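Home | Notebook | People | Archive | Contact

April 12, 2022
Domenica Baumgartner

Grant work, optical sensor bench

Spent the morning on the baseline drift again. The skin phantom gives a clean signal for the first few minutes and then the short-wavelength end starts to sag. I had put this down to the lamp, but I swapped the lamp before the Clallitz visit and the sag is the same shape with the new one. Antonina thinks it is the phantom warming up under the probe. She may be right. We have no temperature reading at the contact face, so at the moment it is a guess.

Ran the set twice, with the probe clamped and then with it resting under its own weight. Clamped is better. Resting, the scatter between repeats is too wide to say anything useful at the low end of the range. 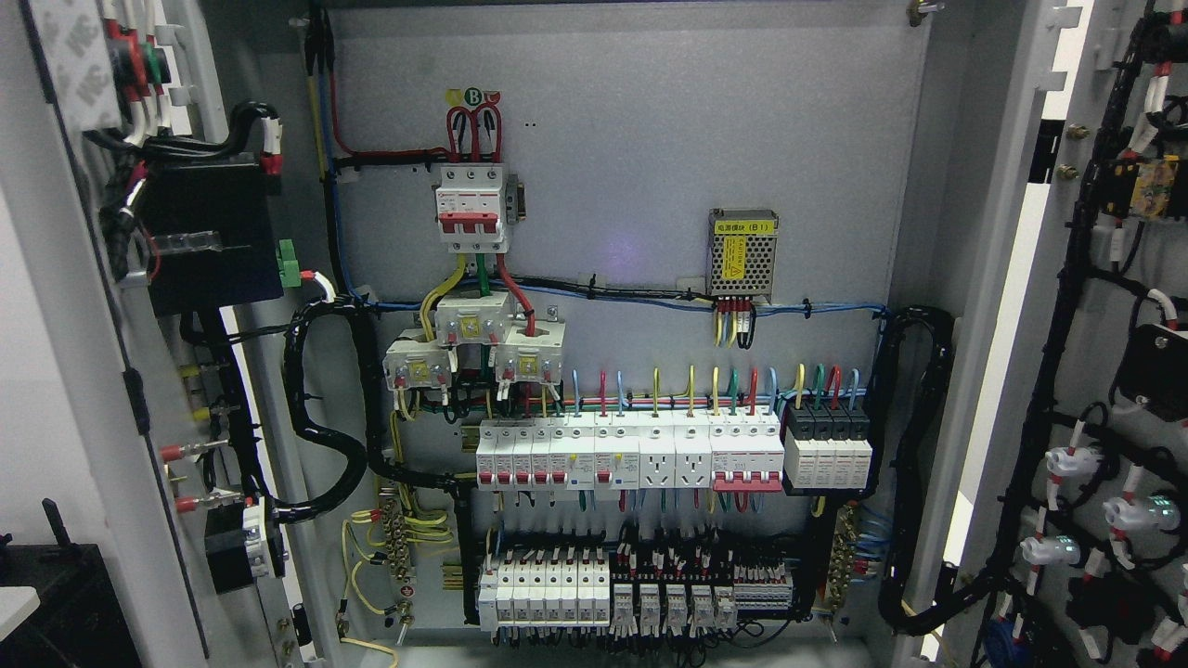
For the next set I want a thermistor glued beside the fibre bundle. Wattanapong have a small bead type that should fit in the existing groove without recutting the probe head. I have asked for a price on 11 so that we can break a few. If the drift follows the bead temperature we can correct for it in software and leave the optics alone.

Numbers so far, for the progress report:

1. Usable spectra on the phantom: 115. I have taken out the ones from before the collar was refitted.

2. Rejected spectra: 39. Most went for poor contact, and the rest for a saturated detector when I had the gain set wrong. My mistake, noted in the log sheet.

3. Supply to the bench. I want the mains voltage written beside each run from now on, so that if we see a jump we can rule it in or out. A pencil note in the margin is enough. Antonina has added a column to the run sheet.
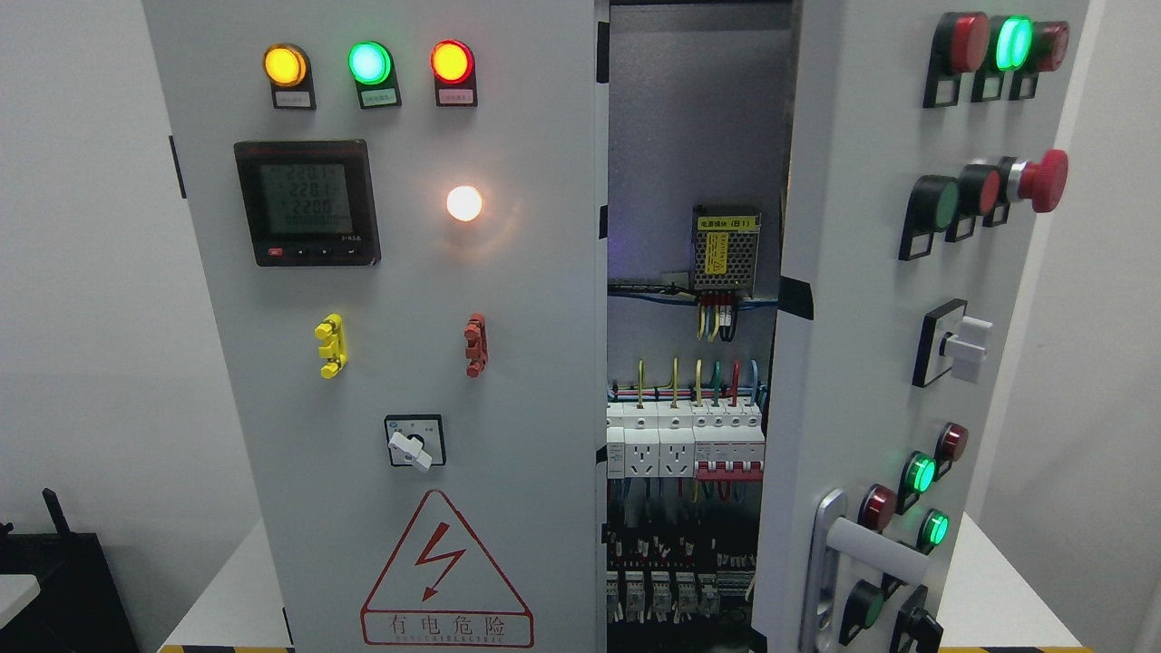
4. Probe heads made: 6. Two are the old shape and should not be used for anything that goes in the report. I have put tape on them.

5. Volunteers: none yet. The ethics form went back with the changed wording on skin cleaning. We can't start on people until it is signed, and I would rather have the drift sorted first anyway.

Afternoon

Call with Bristel about the second payment. They release it against the interim report, and the report has to show the repeatability figure on the phantom. It does not have to show the final accuracy -- I had misread that part and was worrying about the wrong thing. The date is still December for the full write-up. They also asked for a short plain summary for their own newsletter. Antonina will draft it and I will check the figures.

Tried the Zera fitting routine on this morning's data. It takes over an hour on the bench computer, and the answer is close to what our own script gives in much less time. I'll keep our script for daily use and run the other one at the end as a check. Saved both outputs in the same folder, with the settings file.
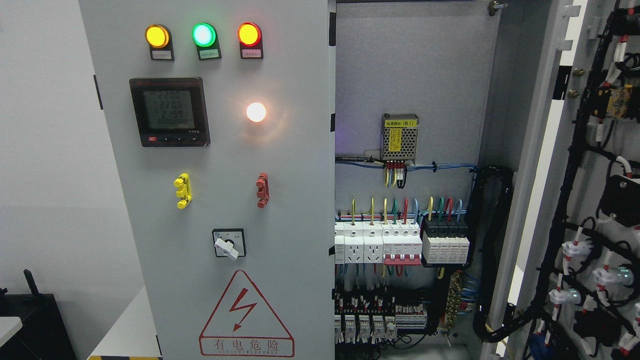

To do

-- Chase the price on the beads.
-- Refit the clamp with the softer pad. The hard one leaves a ring on the phantom and I don't trust the second reading after it.
-- Dark readings before and after each run. I forgot the closing one twice this morning.
-- Antonina to make a fresh phantom to the same recipe, so we can see whether the old one has dried out at the surface.
-- Move the reference tile out of the drawer and into its own box. It had a fingerprint on it.

Previous entry | Next entry | Back to top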